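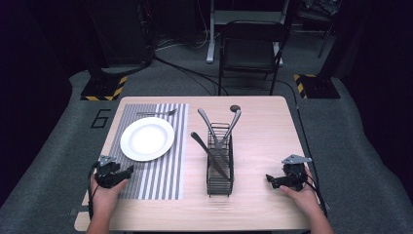 How to Set a Simple Place Setting at a Small Table

Setting one place at a table takes a couple of minutes if everything is within reach. The steps below are for an everyday meal on a small wooden table with no tablecloth: one placemat, one dinner plate, a fork, a knife and a spoon. A salad fork is optional.

What you need

One placemat
One dinner plate
Fork, knife, spoon
Second fork, if you are serving a salad
Utensil caddy or jar
Soft cloth

Step 1. Wipe the table

Use a soft cloth that has been wrung out well. A dripping cloth leaves water sitting in the seams and along the edge of the top, and over time the finish lifts there.

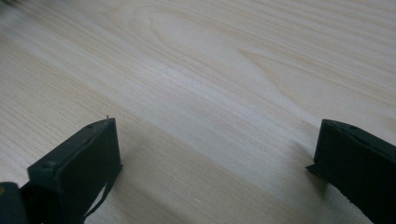
Wipe a wood top in the direction the boards run, from one end to the other, then go over it once more with a dry cloth. Skip the abrasive side of the sponge. On pale wood, fine scratches across the grain show up in low light, and you will be looking at them for years. If you aren't sure which way to go, follow the long, closely spaced lines. Where they bend into a big arch, as they do on light wood like this, ignore the curve and keep your strokes straight. Dried food comes off if you lay the damp cloth over it for a minute and then wipe again.

Let the table air out before you put a mat down. Moisture trapped under a mat can leave a cloudy patch.

Step 2. Place the mat

Lay the mat where the chair will be. The usual advice is to leave about an inch between the mat and the edge of the table. On a narrow table you can go closer, but the mat should not hang over. If your mat is striped, line the stripes up with the side of the table, or the whole setting will look crooked even when the plate is centered.

Mats that have been stored rolled tend to curl. Roll them the opposite way for a few minutes, or leave them under a stack of books overnight. I use the Hukby woven ones, which I keep flat in a drawer – they have never needed ironing.

Step 3. Center the plate

Put the plate in the middle of the mat, left to right. Hold it by the rim and lower it straight down. Dragging it bunches up a woven mat.

Step 4. Add the utensils

Bring the caddy to the table and work from there. Pick up each piece by the handle.

Fork: left of the plate, tines up.
Knife: right of the plate, blade facing in.
Spoon: right of the knife.
Salad fork: left of the dinner fork if the salad comes first.

Line up the ends of the handles with the bottom of the plate. Leave a finger's width between the plate and the nearest piece so the rim doesn't sit on it.

If dessert is coming, you can lay a small fork across the top of the plate with its handle to the left. A dessert spoon goes above that one, handle to the right.

Step 5. Clear the extras

Move the caddy to the center of the table if people will be helping themselves, or take it back to the counter. A tall wire caddy tips easily when long handles all lean to one side, so spread them around before you carry it.

Water glasses go above the knife. Napkins go under the fork or on the plate.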